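Date: 2020-01-03
Subject: Re: fingers keep closing after trigger release

Hello all,

I have the same fault as Yuk-lan Fung. Two views of the work:
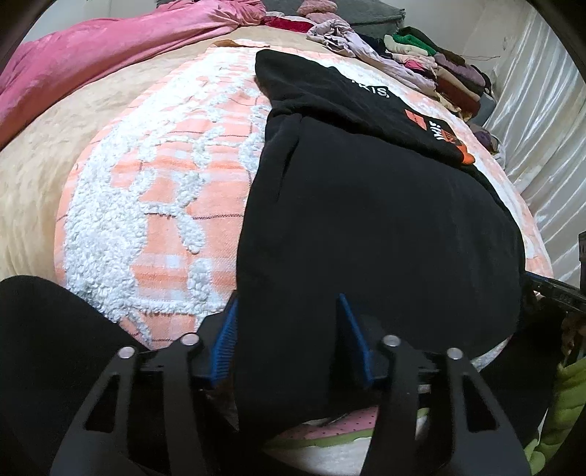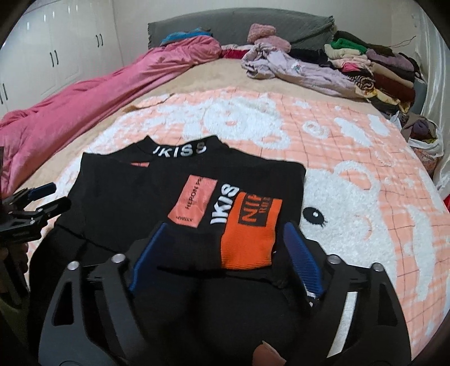
My fault is in replay on the Polto arm. The fingers continue to close after the cloth is already held, and the motor goes to its limit. With the black top and its white lettering the ridged pads pulled a fold into the linkage, and I had to press the stop. Please keep hands away until this is fixed.

Yuk-lan Fung wrote:
> After 800 cycles my gripper does not stop at
> the set width. Error 6 in the log. Has anyone
> seen this?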